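From: Kartini Hutapea
To: sokus-users
Date: 11 Jun 2025
Subject: Re: [sokus-users] sim scores vs. real scores, small parts sorting

Fulgencio Cifuentes wrote:
> Kartini, did you ever rerun the sorting task with the
> new friction settings? We're still seeing policies that
> look great in sim and then fumble on the real table. Also,
> are you scoring per object or per episode? I can't tell
> from the Lellerum notes.

Hi Fulgencio, hi all,

Yes! Finally got through it last week, and sorry the notes are such a mess (I wrote half of them on a train). Scoring is per episode, so everything has to end up in the right compartment or the whole run is a fail. Harsh, I know, but per-object scores made every policy look fine and told us nothing.

I ran 1,000 episodes in sim with the old friction and 1,000 with the new one, same policy, same seeds. The old settings gave us 800 good runs, which was way too rosy. With the new ones we got 74 percent, and that's a lot closer to what the real arm does. The ranking between checkpoints changed too! The one we'd been calling our best dropped to 5th.

Most of the new failures are with the small pieces. A cylinder lying on its side now rolls when a finger touches it off center, where before it just sort of stuck to the wood and waited to be picked up. I also stopped lining the bin up with the table edge, so the start poses are a bit meaner than what you have in the October release. This is a render from the new set, arm over the left compartment and the parts still loose on the table:
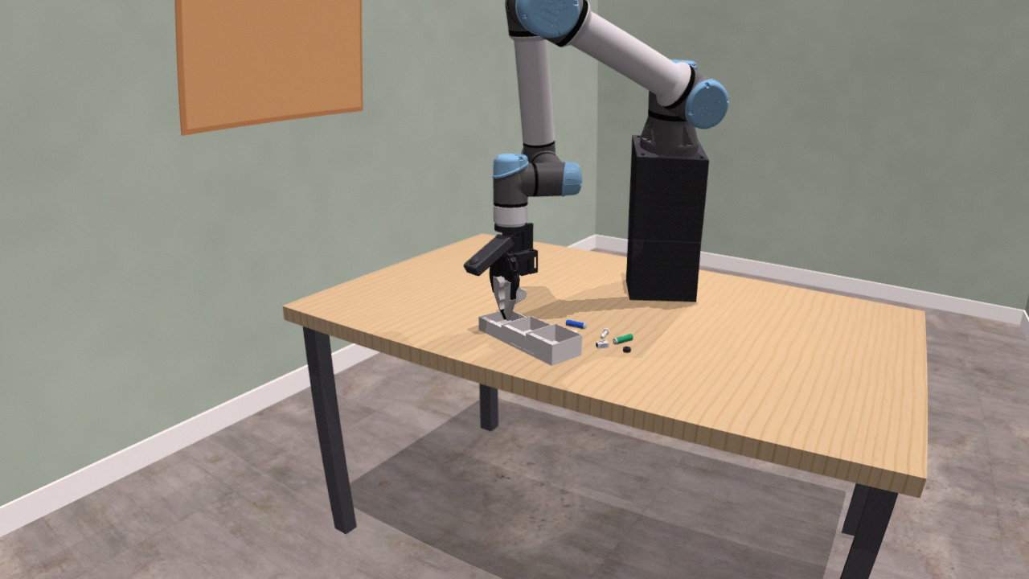
Gunnlaugsson wrote back off-list that the rolling might be overdone now, and that before trusting the new ranking we should try the same checkpoints with the friction drawn fresh for each episode. Fair point, and it's cheap to do, so I've queued it on Flarkia for tonight.

Fulgencio, could you send me your real-table logs, the failed runs too? I'd love to see which parts yours drops.

Kartini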